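4.3 Setting up incident alerts

Javport can collect police, fire and missing-person notices from regional feeds and pass them to your newsroom inbox. The brochure calls this automatic. Treat that claim with care until you have watched it run for a few days.

1. Log in to the Trellance console and open Feeds.
2. Choose a region. Boyer is the default, whether you cover Boyer or not.
3. Tick the notice types you want. "All" brings in parking bylaws.
4. Set the daily limit. The maximum is 100 notices - anything past that is dropped without a warning.
5. Enter a headline length of 64 characters or less.
6. Press Save, wait for the page to reload, then check that your settings are still there.

Note: The "Verified" label means only that a notice arrived in the right format. It does not mean anyone phoned the police station.

Caution: Do not switch on direct publishing. Names of victims and minors are supposed to be filtered out, but the filter missed 2 of our 8 test notices.
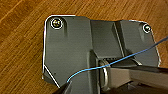 7. Send yourself a test notice and compare it with the original, line by line. Place names and ages are where errors creep in.
8. If the colour of the status light stays amber, restart the Prernatier relay. The help screen says this is never necessary.

Duplicate notices are meant to be fixed in the March update. Keep deleting them by hand until then.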